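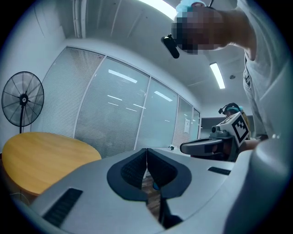 I promised last time that I'd write something cheerful about the Ernilard grippers, and instead you're getting the story of how we recorded a great pile of demonstrations with one of them telling fibs. Sorry! The short version is that the left-hand gripper was reporting its fingers as fully shut when they weren't. When a pair is set up properly, the two black pads meet along a narrow seam down the middle and the software reads that as zero. Ours was reading zero with enough of a gap left to slide a bank card through, and it carried on doing so very confidently for most of a fortnight.

We only caught it because of the replay. Laurențiu Manole had loaded a batch of our recordings into Lungu (the playback tool, for those of you who joined after October) and was running them on the arm over at Wikonham. It kept dropping cloths. It would reach into the bin perfectly, close, lift, and leave the cloth behind, again and again. Laurențiu blamed the arm. I blamed Laurențiu. We then spent a whole afternoon re-measuring the arm, which was fine, and I owe him a coffee for some of the things I said about his mounting bolts.

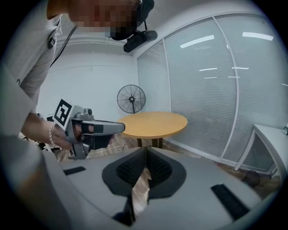 What gave it away in the end was that only left-handed pick-ups failed. Once we'd sorted the recordings by hand it was so obvious that I felt a bit ill. Emanuel Dobre took the left gripper apart on the bench and found that the little screw holding the finger sensor had worked loose, so the sensor had crept round on its shaft. It hadn't gone all at once either, it had shifted a bit every time somebody squeezed hard, so the early recordings are nearly right and the later ones are rubbish, with no neat line between the two. Lovely.

Now the damage. We had 2,268 recordings in the set. The right hand is fine in all of them, and anything that only used the right hand stays in. Emanuel thinks he can rescue a good share of the left-handed ones by going back to the video and working out the real finger gap from the pictures, as the camera on the gripper sees both pads the whole time. I've watched him do it and it's slow, but the numbers he gets look sensible. There are 22 where the fingers are hidden by whatever's being held, and those are going in the skip.

I also want to say something about the arm, and please don't skim this bit. On one of the replays it closed on nothing, carried on with the rest of the movement and knocked the bin off the table. No harm done, the bin bounced, but Laurențiu had been about to reach in and tidy the cloth. We had got lazy about standing back during replays, me included. So the stop button is now in somebody's hand for every single run, and if you need to touch anything in the work area you stop the arm first, even if it looks like it's finished. 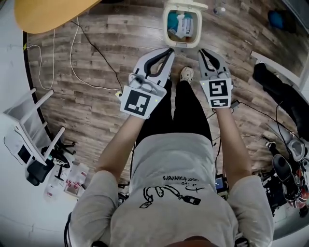 *Both grippers and the white bin, seen from above.*

The other change is a check before you start. Squeeze each gripper fully shut, look at the seam, and look at the reading. Then open it all the way and look again. If either one is off, don't try to correct it in the software (I know it's tempting, I did it myself in the first week and I now suspect that's part of why we missed this). Put the gripper down and tell Emanuel.

He's put thread lock on the sensor screws in every gripper we own, and Plisby are sending a slightly longer screw for us to try. We'll re-record the missing left-handed ones once those arrive. I could do with two more people for that, ideally with patience and strong forearms, so drop me a line if you fancy it.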